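Bench robots on a small budget — shop tips, part 2

Quick notes from the March build, before I forget them. Kenneth Policarpio keeps asking me for a shopping list so this is mostly for him.

Price the pair, not the arm. We looked at the Saber kit first, then Tornina, ended up going through Zatora for both arms. One arm is fine for pick and place. Anything where you hold one thing and pour another, you want 2. Budget power supplies and spare servos in the same order, shipping from Niresby is the same for one box or six.

Measure the table before you order the rail. Mine got cut 23 mm too long, my own fault.
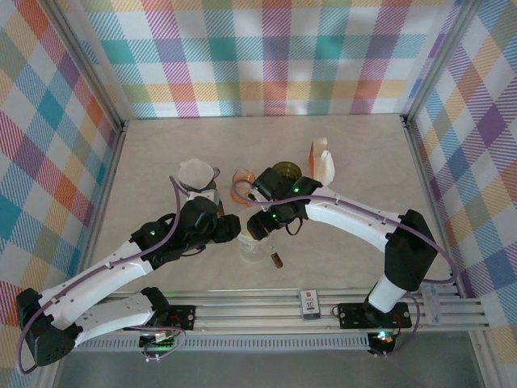

Cables are the line everybody leaves out. Buy longer than teh spec sheet says and pick a bright color. Purple for us, looped loose along each arm so the elbow can swing. Clips, sleeves, spare connectors — I put $166 down for all of it and used most. Label the station on the rail too, a small white card is plenty.

Props next. Test on the stuff you'll really be handling. For coffee that means paper filters, a dripper, glass. Clear glass on a beige top is hard to see, for you and for any camera, so get a few colored cups in the same order. Orange and dark green work well. Buy spares of whatever is thin. 6 of each cup is not too many.

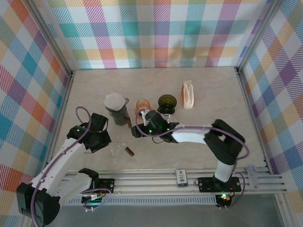
Gripper fingers: set money aside for a second set. Marwa Ghoneim prints hers, cheap, but count the printer time. Bought ones last longer in my experience and they come matched.

Walls. Leftover fabric or printed board, whatever. Just dont pay for custom panels before the layout has settled, we moved ours twice.

Leave a gap in the budget for the second month. Screws mostly. And keep the boxes untill the return window closes.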